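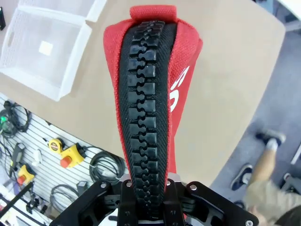
Last changed: 2021-03-25

Kalkidan Gidey has been repairing bags, pouches and covers for other people long enough to have strong views on zippers, and most of those views are unkind. I went to see her because I had been told she could talk me out of throwing things away. I doubted it. My own drawer holds a tent bag, a pencil case and a camera pouch, all dead in the same way, and I had already priced the replacements.

She works in Ivville, in two rooms over a shop that sells lamps. She calls the business Humarholm and doesn't care to explain the name. The charge for a plain zipper job starts at 63 dollars, which was my first objection, and I raised it before I had my coat off.

"People say that every time," she said. "Then they tell me the new one cost less. Fine. Go buy the new one. How long did the old one last?"

I said two years, for the camera pouch. She wrote nothing down and looked pleased.

What she likes is a big zipper. Chunky molded plastic teeth, black on black tape, run down the middle of a cover where anyone can see them. A red woven cover built that way is her idea of a decent object, and she admits that it is partly a matter of taste. "You can see each tooth. If one is bent or missing, you know. With the little coil ones you are guessing."

I have heard this kind of talk from people who sell outdoor gear, and there it usually means the price is about to go up. A large zipper on a small cover can be plain decoration. It adds bulk, and on a narrow piece it takes up most of the front. I put this to her and expected an argument.

"Sure, sometimes it's decoration," Gidey said. "Sometimes a company puts a big zipper on cheap cloth so you look at the zipper. I look at the cloth first. Then the stitching at the ends. The teeth I look at last."

The ends are her real subject. She spent a good part of the morning on them. A cover that tapers puts its zipper under an uneven pull, she says, and the narrow end is where she would expect trouble. The wide end gets handled more. The little fabric loop at the top, folded over and stitched down, gets used as a handle whether the maker meant it or not.

"Everybody hangs it from the loop," she said. "Keys, a hook, a finger. So is the loop sewn into the seam, or is it sewn on top of it? Turn it over and look. If you can't tell, pull on it a little in the store. They don't like that, but pull."

I asked whether she had any numbers behind this or only a feeling. It was the question I had come to ask. She went into the back room and returned with a ledger, an actual paper one, which she has kept since she opened. It lists 2630 repairs. She would not let me photograph it, and I can only report what she read out. Of the last 80 zipper jobs, she said, most came in for a slider that had worn loose, and the teeth themselves were sound.

That proves less than she thinks. People with broken teeth may well give up and throw the thing out, so she never meets them. I said so. Gidey shrugged – she had plainly thought of it already – and said I was welcome to go through the trash in Ivville and report back.

Her former partner, Iara Olivares, now cuts patterns for a luggage maker called Wirngate, and she was less patient with the whole line of thought when I reached her by phone. "Kalkidan wants everything to last forever," she said. "A customer wants it to open. I have to draw something that can be sewn fast and that people pick up off the shelf. Red sells. A logo that wraps around the side sells. The zipper has to work, yes, but I don't get to spend all day on it."

Did she miss repairs? "The work, sometimes. Not the stairs."

Back upstairs, Gidey tried the slider on my camera pouch, squeezed it gently with a pair of pliers and ran it up and down. It closed. It also closed the next morning at home, and then on the third day it split open again below the middle. I called to tell her.

"So it needs a new slider," she said. "I told you that was only to get you home."

She had told me that, and it is in my notes. The new slider will have to be ordered from a supplier called Tefera and should come in April. I have not yet decided whether to pay for it.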